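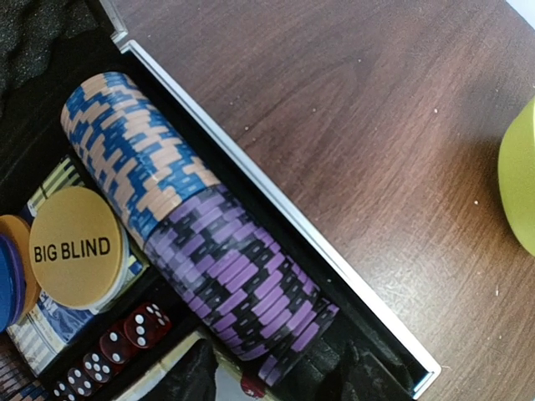 The poker case, open on the table. Blue chips, purple chips, big blind button.

Clearing duplicate photos off a Windows laptop

2019-02-02

Quick one. Did this in January on the old Gretenwood laptop and a few people asked for the steps, so typing them up before I forget. Windows 10, but 8.1 is close enough. No paid software.

Back up first. Plug in an external drive, copy the whole Pictures folder across, wait for it to finish. Open a few files on the external to make sure they work. Then unplug it and put it in a drawer. Not optional.

Step 1. Get everything in one place

Photos end up all over. Check Pictures, Downloads, Desktop, the OneDrive folder, and any folder called "New folder" or "phone stuff". I had 5 separate copies of the same phone dump.

Make a folder straight on the C drive called Sort. Move (don't copy) everything into it. Hold Shift while you drag if it's coming from a different drive, otherwise Windows copies it and you've just made more duplicates.

When it asks about files with the same name, pick "Let me decide for each file" if there's only a handful. If there's heaps, cancel, and put each source in its own subfolder. Never hit Replace here. Two cameras can both use the same file name for totally different pictures.

Step 2. Pull them out of subfolders without moving anything

Open Sort. Click the search box top right. Type

kind:=picture

and wait for the green bar. You now get every picture in every subfolder as one long list. Switch to Details view (Ctrl+Shift+6).

Right click the column headings, tick Size and Date taken. If Date taken isn't on the short list it's under More. Sort by Size. True duplicates land next to each other, same size down to the KB, same date taken.

Step 3. Delete the easy ones

Look for names ending in (1), (2) or "- Copy". You can search those directly:

name:~="*(1)*"

Check a few agianst the originals before you bin them. Preview pane is Alt+P. Same size, same date, same picture, gone. Plain Delete, not Shift+Delete, so they sit in the Recycle Bin for a bit.

That got rid of 466 files for me. Took longer waiting for thumbnails than anything else.
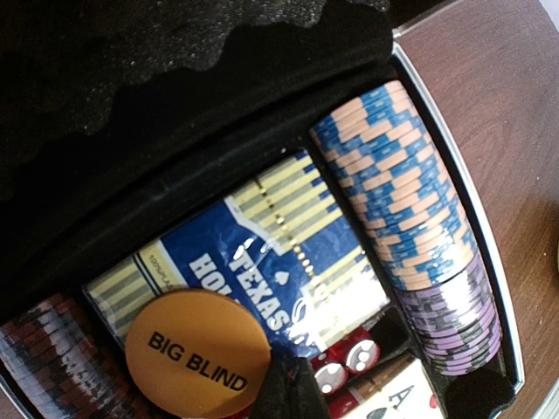 Card box in the case, Texas Hold'em set.

Step 4. The not so easy ones

Same photo, different size. Usually one came off the phone and the other was emailed or sent through a chat app, which shrinks it. Keep the bigger one. Add the Dimensions column and you'll see it straight away.

For these I used a little free scanner called Jalleck. Point it at Sort, set the match to 96 percent, leave auto delete OFF. Lower than that and it starts pairing up any two beach photos. It makes a list, you tick what goes. Hira does the same job with a nicer screen but it was slow on my machine, gave up on it.

Burst shots will show up as matches too. Your call. I keep one or two.

Step 5. Put the keepers back

One folder per year, then by event if you can be bothered. Start the name with the year so they sort themselves:

2017-Trip
2018-Gretenwood house
2018-Çınar

Windows is fine with letters like the ones in that last name. My old backup program wasn't, it skipped the whole folder and didn't say so. Worth checking if you've got accents or other characters in yours.

To rename a batch, select the lot, F2, type a name, Enter. Windows numbers them for you. Ctrl+Z undoes it if you picked the wrong lot, as long as you do it right away.

Step 6. Leave it a week

Don't empty the Recycle Bin yet. Use the laptop as normal, see if anythings missing. Then right click the bin, Empty. I got some 9 GB back.

If something did vanish, open the bin, sort by Date Deleted, right click, Restore. It goes back to the folder it was in when you deleted it, so look in Sort first.

Delete Sort once it's empty. Then turn off one of your phone import programs, you only need the one.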